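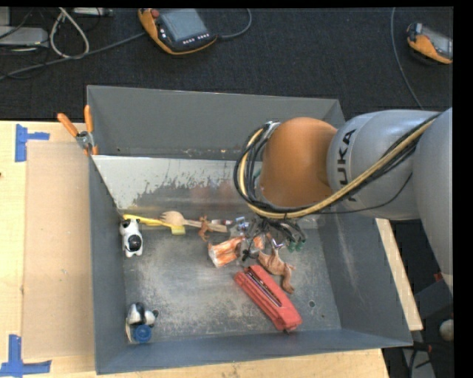

*KUKA arm, gray metal bin.*

# Sterkine Strait talks: is the Tóth line still the baseline?

**meridian_arc**
The communique from Sunday's session between Cuvthorpe and Stikus leaves out the Tóth line entirely. The March text referred to it twice, once in the preamble and once in the annex on provisional measures. The new one says "the line applied by the parties in practice."

Has Stikus dropped its acceptance of Tóth, or is this drafting? The overlap area is 2,960 square kilometers either way, but the fishing clause only works if there is an agreed line to measure from.

**lowwaterdatum**
Drafting, in my view. "Applied in practice" is what you write when one side has a court challenge at home and can't be seen to confirm a named line. The Stikus assembly never ratified the Tóth survey. Their fisheries ministry has followed it anyway for as long as licenses have been issued.

**pacta_s**
I disagree with that. A line followed in practice and a line accepted by agreement have different legal weight. The first can support an argument for tacit agreement, but the threshold is high and license administration alone usually doesn't meet it. If I were advising Cuvthorpe I would have objected to the wording before it went out.

> The Stikus assembly never ratified the Tóth survey.

Correct, and that is why the March preamble mattered. It was the only joint document at ministerial level that used the name.

**meridian_arc**
@pacta_s The March text was marked "without prejudice," though. Paragraph 4.

**pacta_s**
Paragraph 4 covers the final delimitation. It doesn't cover the annex. Read the annex heading again.

**meridian_arc**
I see it now. "For the purposes of this Annex the parties shall apply." So the annex stands until it is replaced, and the communique doesn't replace it.

**harbor_clerk**
From the license side, nothing has changed this week. There are 174 vessels on the joint list, same as last month. Renewals still ask for position reports against the Tóth coordinates, and the form has the name printed on it. If the line were gone someone would have had to change the form.

**lowwaterdatum**
That supports my reading.

**pacta_s**
It supports the reading that the form hasn't been changed. Forms lag policy by months.

**baseline_drift**
The name is a side issue. Look at the delegation list. Sérgio Falcão led for Cuvthorpe at every round on the seabed question, and he wasn't in the room on Sunday. The person in his chair was from trade. My guess is that Cuvthorpe wants the tariff schedule settled first and is happy to leave the boundary vague until then.

**lowwaterdatum**
Falcão was in the room for the morning part. He left before the statement was read out. The attendance sheet has him signed in at 9:40.

**baseline_drift**
Fair, I only had the list from the afternoon. I still think the order of business tells you something. Tariffs took up the first two items and the strait was item six.

**pacta_s**
Item order follows the rotating chair. Stikus chaired, and Stikus has put tariffs first every time it has chaired. I wouldn't build anything on that.

**meridian_arc**
Back to the annex. Article 19 of the framework says provisional measures lapse if neither party renews them in writing. Does a joint communique count as writing for that purpose? If it does, then what it says about the line is not neutral.

**pacta_s**
It would count if it was meant as a renewal. This one doesn't mention Article 19 or the annex, so I'd say no. They need an exchange of notes. Last time that took the two foreign ministries a few days.

**harbor_clerk**
For what it's worth, the quota table attached to the current notes is 1,763 tons for the shared zone. If new notes come with the same table and the same coordinates, most of the boats here won't care what the line is called.

**lowwaterdatum**
The boats won't. The seabed license holders will, and they are the ones with lawyers.

**pacta_s**
Agreed on that. I'll post the text of the notes if they are published. Until then I'd treat the annex as in force and the communique as having no effect on it.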